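Toy Bins, Gallery Nine

I have been sent a lot of toy storage advice over the years and I believe very little of it. The latest is the "one bin, mixed contents" idea, as sold by Trallier and copied by Bikach: throw everything in together, keep the pile shallow, and a child will play with more of it. Somtochukwu Jibrin asked me to put a page together on it, so I have, with my doubts left in.

My first doubt is the mixing. A building brick is hardly a toy without other bricks. Put a blue one in with an orange dinosaur, a baseball and a yellow corn cob and you have four things that belong to four different games. 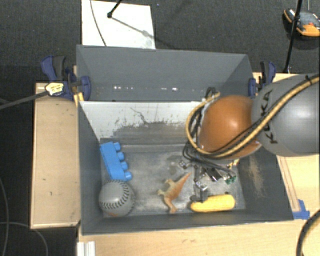
The fans will say that's the point, and that the dinosaur can eat the corn. Perhaps it can. I have watched enough children to suspect it will eat the corn for a minute or two and then be left on its side.

Sloped sides I will grudgingly allow. Trallier makes a great deal of them in its leaflet, and they do look easier to reach into than a straight-walled crate. Whether that is worth 60 pounds is another matter. The Tretov tub costs 23 and has no slope at all, and I've yet to hear a child complain.

Grey is a poor choice for a floor. It shows dust, and a grey ball on it is the last thing anyone will spot at tidying time.

More bins to follow in April, including the Nwankwo one with the lid, which I don't expect to like either.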